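Speaker notes - How wood moves, and why our furniture should let it
Evening talk, Winmont Library, small hall. 45 minutes and then questions. Tea is at the back.

Slide 1. Title
Good evening and thank you for coming. Please say that I will speak slowly, and if a word of mine is strange, they should raise a hand. Mention that the heating in the hall is on since four o'clock, so the air is dry tonight. I come back to this later.

Slide 2. The door that sticks in July
Start with the question: who has a door at home which closes well in winter and sticks in summer? Wait for the hands. Then: the door has become wider. The frame around it has changed much less. Many people take a plane and cut the door in July, and in January they have a gap where the wind comes in. I did this myself in my first flat in Millano Street. Show the gap with my fingers.

Slide 3. Wood and water
Keep this part simple. A living tree is full of water. When the board is sawn and dried, most of this water leaves, but the wood never stops exchanging moisture with the air. In humid air it takes some in, in dry air it gives some back. A finish of oil or varnish makes this slower. It does not stop it.
Compare with a sponge, but say also that the sponge is not a perfect comparison, for a sponge grows in all directions.

Slide 4. Three directions
Draw on the flip chart, do not use the slide only. Along the length: almost no change. Across the board, in the direction from the heart to the bark: some change. Across the board, following the rings: the most change, often near to double of the one before.
This difference is the reason a flat board becomes a cup. Take the bent piece of beech out of the bag and let it go round the room. Ask for it back, last time it went home with somebody.

Slide 5. The Gudard table
This is my main story, take time here. The Gudard table is a long oak dining table, and it came to our workshop with a crack through the middle of the top. The maker had screwed the top directly to a frame, with no space for the screws to travel. The top wanted to shrink across its width, the frame did not allow it, and so the oak opened at the weakest place.
We did not glue the crack first. First we took out all the screws and let the top rest flat for two months in the room where it was going to live. After this the crack was already narrower. Then glue, then new wooden buttons in a groove, so that the top can slide. The repair cost 443 pounds, and most of this was labour.
If somebody asks about metal brackets: yes, they are also good, if the hole is a slot.

Slide 6. Old solutions
Frame and panel: the panel sits in a groove without glue. Breadboard ends: glue in the middle only, and pegs in long holes at the sides. Drawer bottoms: the grain goes from left to right, so the movement goes to the back where there is space.
Show the old drawer here. The line of pale wood at the edge is where the panel has pulled back out of the groove - it was never stained, and this tells us the panel was stained after the drawer was put together.

Slide 7. Boards made of strips
Why do we glue narrow pieces together, when a wide plank looks so nice? A wide plank moves as one piece, and if it cups, all of it cups. In narrow strips each piece has its own small movement, and a maker can choose how to turn the rings. The total width still changes, please say this clearly, many people believe that a glued board is dead.
Say also a word on colour. Strips come from different parts of the log, or from different trees, and some are darker. It is not a fault.

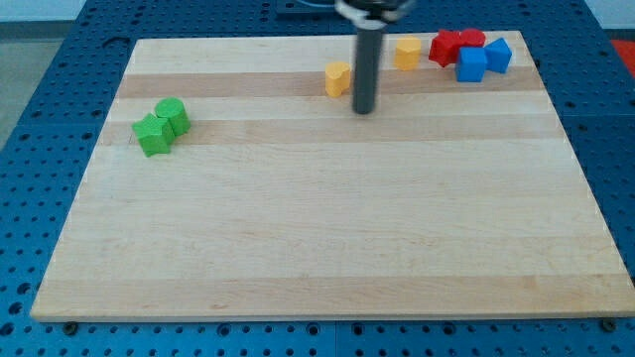

Maple-style board in long strips. Note the darker tan strip towards the far edge.

Slide 8. Care at home
Oil both faces of a board, never one only. Dry it standing on its edge. Do not leave it flat in water in the sink. Keep a table away from the radiator, and if this is not possible, turn it round each season.
A small humidity meter is cheap and useful. In the Mthembu workshop, where I learned, we had one on each wall, and they did not agree, but we could follow the change.

Slide 9. Back to the door
Now return to slide 2. What to do with it? Wait until the end of summer before cutting anything. Check the hinges first, a loose screw does the same as a wet month. If it must be planed, take very little, and seal the bare edge on the same day. The top and bottom edges also, they are usually forgotten.

Questions
Likely ones: underfloor heating, bamboo, pianos. For pianos I say that I am not the right person.
Collect the beech piece and the drawer. Switch off the projector before unplugging. Keys go back to the front desk by nine.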